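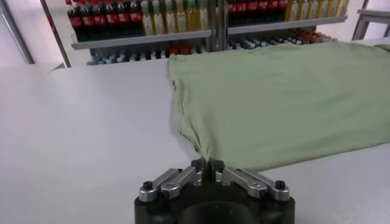 Fig. 4. Green cloth spread on the table.

4.2 Laying out and folding knit items

1. Clear a table area at least 351 mm wider than the item.
2. Lay the item down and pull the hem away from the body to open the fabric.
3. Smooth creases outward with a flat hand.

CAUTION: Do not stretch ribbed collars.
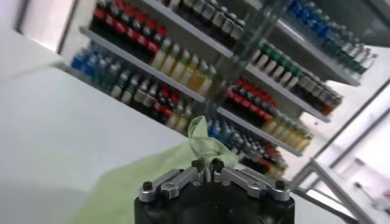 Lightweight knits shift easily during the first fold. Hold the fabric at one point only and let the remainder lie on the table. A gathered peak, as in the light green cloth, must be released and smoothed before step 4.

4. Fold one side to the center line, then the other. 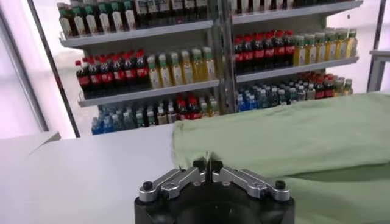
5. Fold the lower edge up to the collar and press lightly.

NOTE: For stacks, see 4.3. Tindari bins hold items folded to size B only.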